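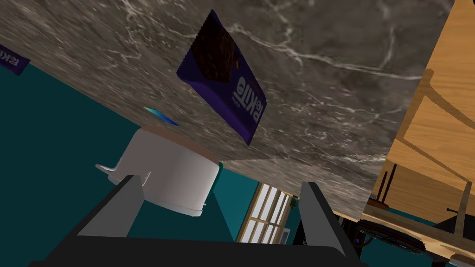

View from the gripper in the kitchen simulator, mug task. Chocolate wrapper on the marble counter, mug just ahead of the fingers.

OPEN DAY NOTES: GABER LAB, TRURKVILLE

Quick write-up, newsletter closes tonight so forgive the rough edges. 22 of us made it to the Gaber open day on July 29, 2022, most by train, a few sharing cars from Hellham. Parking at the Trurkville end is bad. If you go to the next one take the train.

First half hour was coffee and badges. Then upstairs, past the packing line (switched off, belts being changed) and into the simulation room. Smaller than I expected. Two desks, one big screen, a lot of chairs borrowed from somewhere.

The demo was the kitchen one. All of it computer-rendered, no real arm in the room. You get a stone counter, dark teal wall, window with blinds, a few things to pick up. The software runs the arm and you watch from the gripper's own view, which swings over at a steep angle whenever the wrist turns. Couple of people had to look away. I got used to it after a while, sort of.

Task for the morning was the white mug. Get the fingers to it, grasp, lift, put it down farther along. Then reset, move everything a little, go again. They had done 300 runs the night before and showed us the log, 134 counted as good. Lower than the figure on the handout, and they said so before anyone asked, which I liked. Most of the failures are the handle. If it points the wrong way a finger catches it and the mug goes over.

Somebody asked why bother with chocolate wrappers on the counter if the job is the mug. Answer was clutter. Kitchens have stuff lying around and the arm has to learn to leave it alone. Same answer for the furniture. Lettering on the wrappers comes out mirrored, a texture bug, known, low on the list.

Then we got a turn. 11 people tried the hand controller, me included. Much harder than it looks. The delay is small but you feel it, and judging depth off a flat screen is horrible. I knocked the mug over twice and then somehow pushed it off the counter. Best score went to one of the Hellham group, three clean lifts in a row, very smug on the way home.

Lunch was sandwhiches. Fine. Vegetarian ones went fast, order more next time pls.

Afternoon was a talk on moving from the simulator to the real arm at Pallton, where the first tests are meant to start once the floor is finished. Slides were dense. Main point I wrote down: lighting matters more than they thought, shadows especially, so they now change the sun angle on every reset. Also friction. My notes on friction are unreadable, sorry.

Questions ran over and we missed the tour of the workshop. Gaber have offered to do it seperately, probably a weekday morning, small group. Put your name on the sheet by the door if you want in. Closed shoes required, no exceptions.

Slides will go in the shared folder when they send them. And whoever left a gray umbrella in the simulation room, it's at the Gaber front desk.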